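January 2025, finish bench

Third week on the low-sheen topcoat for the Grustero tables. Hammad Ansari wants a matte that doesn't burnish where people rest their arms.

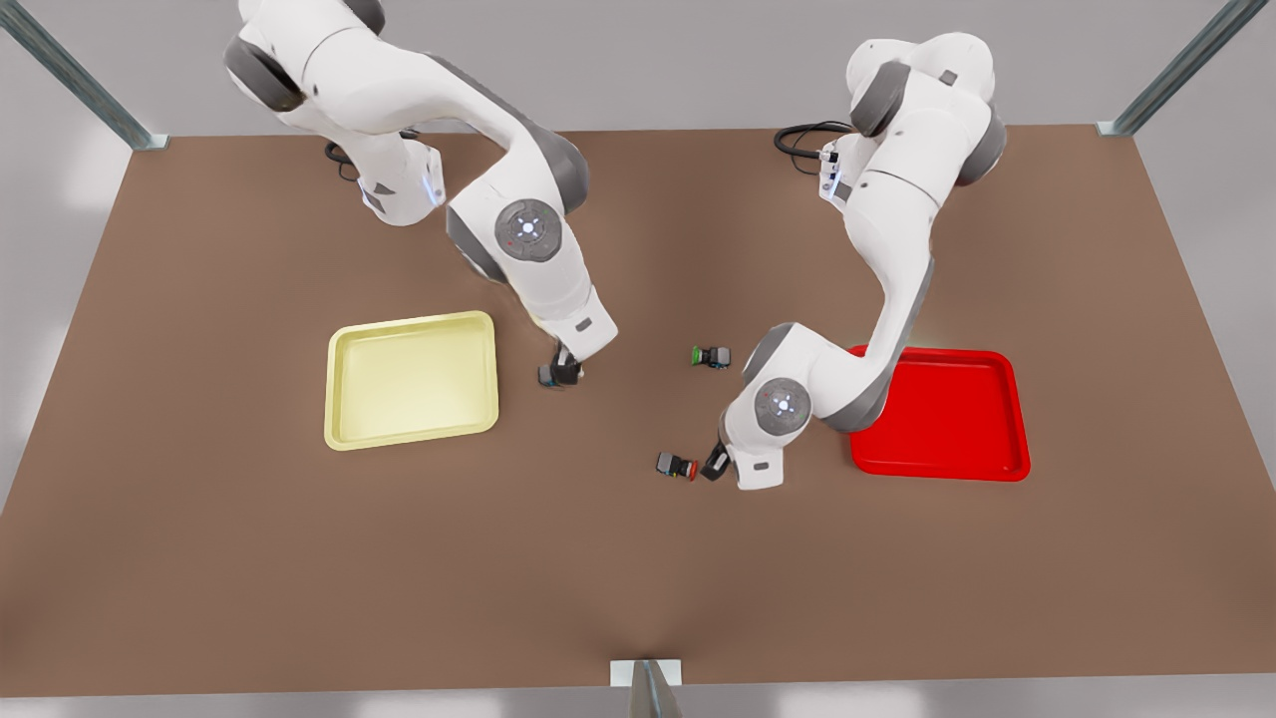 Juvach base, two coats, 19 hours between them. The first panel came out patchy near the end grain and I sanded it back with 800. Second panel is better, still a touch too shiny at a low angle. What I'm after is a flat, matte brown right across, like the big rectangular tabletop in the picture, against a pale gray floor. Grustero's showroom floor is pale gray too, so any shine will show up there first.

Tried the Khokhar flattening paste in the second batch. Stir it longer than the can says - it settled while I was cleaning the gun and the last third of the pot went on cloudy. Scraped that panel. Sample 79 is the one to keep, on the rack by the door, face up, don't stack anything on it.

Rub test on 79: dry cloth fine, damp cloth fine, denim left a faint track that I can feel more than see. Will repeat after a full cure.

To do
- strain the leftover base before using it again
- ask Clomska for 3 more blanks, same grain if they have it
- new filters for the booth, the old ones are shedding
- Hammad to look at 79 in daylight

Delivery isn't until May, so there is time for one more round with less paste.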